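Kalen Table Chores — data card

Kalen is a set of simulated tabletop chores for one robot arm. We built it at Norkotbridge to find out how far current policies are from clearing a table without help. The short answer is not close yet.

Contents
3000 episodes, recorded in simulation only. Wrist and room views are included.
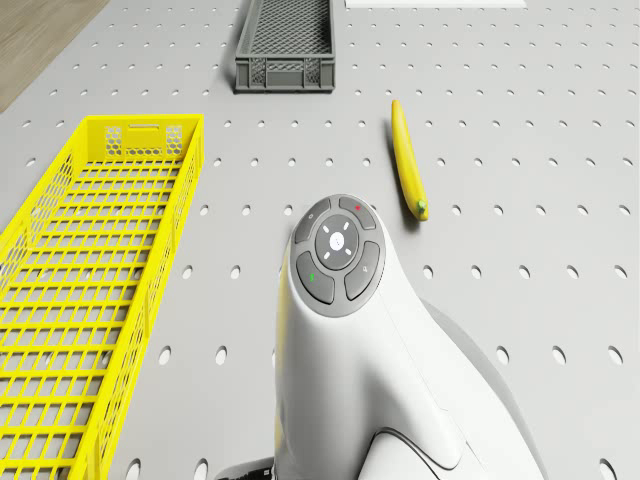 Each episode starts from a random layout and ends after 15 seconds or on success. Instructions are short, such as "put the banana in the yellow crate."

Splits
The test split has 600 episodes. Crate positions in it do not appear in training. 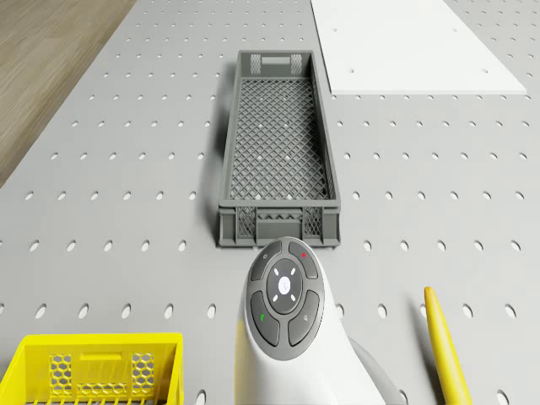

Success is checked from object poses — no human scoring. An item resting on a crate rim counts as a failure.

Baselines
Fasex handles single pick-and-place well. Gauthier is slower but recovers from more missed grasps. Neither finishes a full tidy-up reliably.

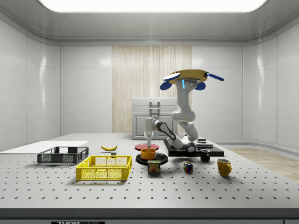 Version 7 fixes the friction values for the bowl. Do not mix it with older files.

Known limits
Household chores need more than rigid objects. There is no cloth, food waste or water in Kalen. The layouts are also roomy: the two mugs stand well apart, and a wide strip along the front of the table is left clear. A real kitchen counter is rarely that kind. 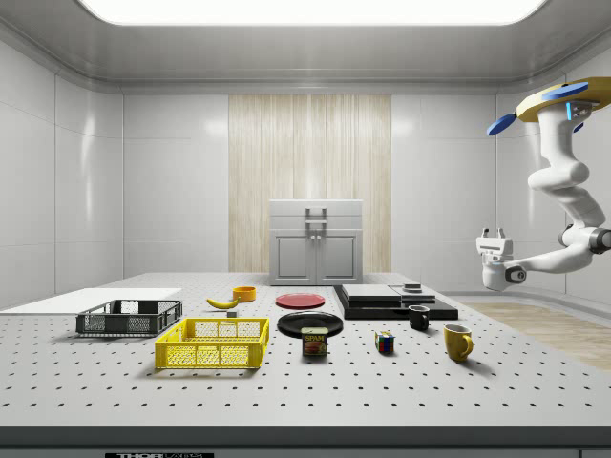
Contact
Sointu Mäkelä maintains the set. Scores on Kalen should not be reported as evidence that a robot is ready for home use. The full tidy-up task covers everything from the red and black plates to the Rubik's cube, and partial runs must be listed separately.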